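Nemora Soporte – Incidencia 660
Imprimir | Enviar por correo electrónico
Tiempo de lectura: 2 min

Asunto: episodios descartados en la ingesta, pinza manual Tekmont
Estado: en observación
Conjunto: Cavutow, agarre en mesa blanca

Síntoma. El validador rechaza 58 episodios del último lote por «apertura inicial fuera de rango». La consigna exige que cada episodio arranque con los dedos separados y sin contacto con el objeto. Se revisan a mano los rechazados.
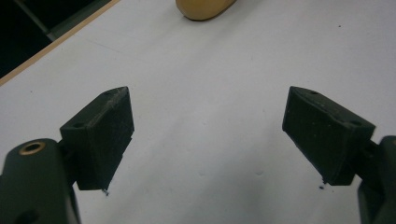

Pinza abierta sobre la mesa, sin objeto entre los dedos.

La apertura es correcta a simple vista, pero el registro da un valor casi cerrado. Se descarta error del operador. Se comprueba el desfase entre vídeo y codificador: 16 fotogramas en los episodios afectados, cero en los aceptados.

Prueba 1. Reinicio del servicio de captura Han. Sin cambios.

Prueba 2. Recalibración del cero con la pinza cerrada y repetición de la toma con los dedos abiertos. 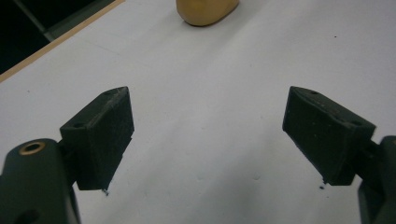 El valor de apertura pasa a ser coherente en reposo, pero el desfase reaparece al encadenar varios episodios sin parar la grabación. El búfer del codificador no se vacía entre uno y otro. Se fija el vaciado en 2000 ms y se añade una marca de sincronismo al inicio de cada toma.

Prueba 3. Agarres sostenidos con un rotulador fluorescente, para tener una señal de cierre estable con la que comparar.

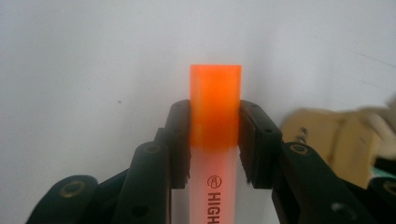 Con la configuración nueva, el cierre en el registro coincide con el del vídeo en todas las tomas de la prueba. Los episodios rechazados no se borran: se realinean con el script de desfase y se vuelven a pasar por el validador. Los que sigan fallando se marcan como no aptos para entrenamiento.

Pendiente: confirmar el vaciado en el segundo puesto de captura antes de cerrar.

Última actualización: octubre, 17:40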